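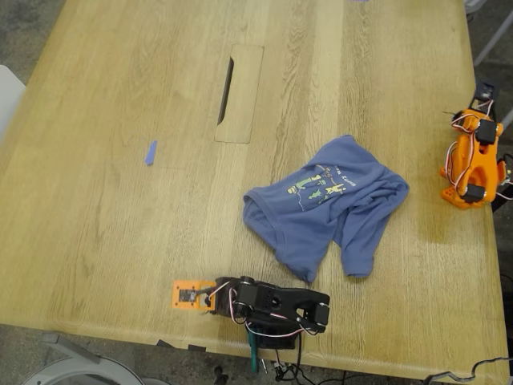

My sister-in-law cleared out her son's dresser in February and ended up with two bags of outgrown clothes. She drove them to a donation bin behind a supermarket, pushed them in and went home. I have done the same for years. I no longer think it is a good way to get rid of clothes, and I think our town should stop treating the bins as a recycling program.

A bin takes everything and tells you nothing. You don't learn whether the shirt was worn again, cut into rags or thrown out. Lucía Moya ran the sorting room at the Trurness thrift store for four years, and she told me children's clothes were the hardest to place. Kids stain things, and the sizes come in all mixed up.

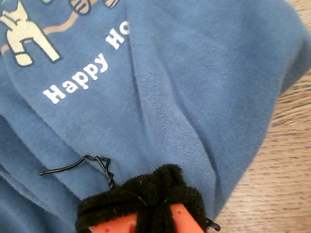

Handing clothes straight to another family works better. On my street we passed one winter coat through three houses, and each time the person getting it knew what was wrong with the zipper. It costs nothing. It does ask you to talk to your neighbors, and I suspect that is why most of us prefer the bin.

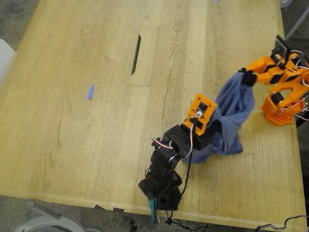 Pletau Neighborhood Exchange Club

The town spends $820 a year on the two bins by the library, mostly for hauling away the trash left beside them. I would put that money toward a swap day every season in the school gym. Milagros Ríos has offered to set up the tables by size, and we could open at 9 a.m. and be out by noon. Last fall's trial brought in 100 people with almost no advertising.

Some readers will say the bins are there at any hour and a swap day is not. That's a fair point. People who work weekends need another way, and a shelf in the library lobby would help them. I would still rather see a small shelf that somebody looks after – even one that fills up – than a steel box in a parking lot. 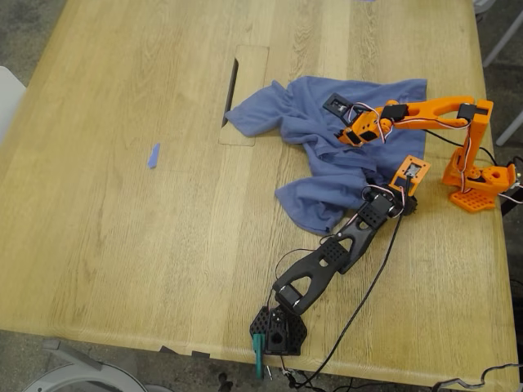
Blue cloth on a light oak table.

Édgar Henao is taking names for the spring swap at the library desk. Bring clothes you would give to a friend, and put the size on a piece of tape if the label is gone.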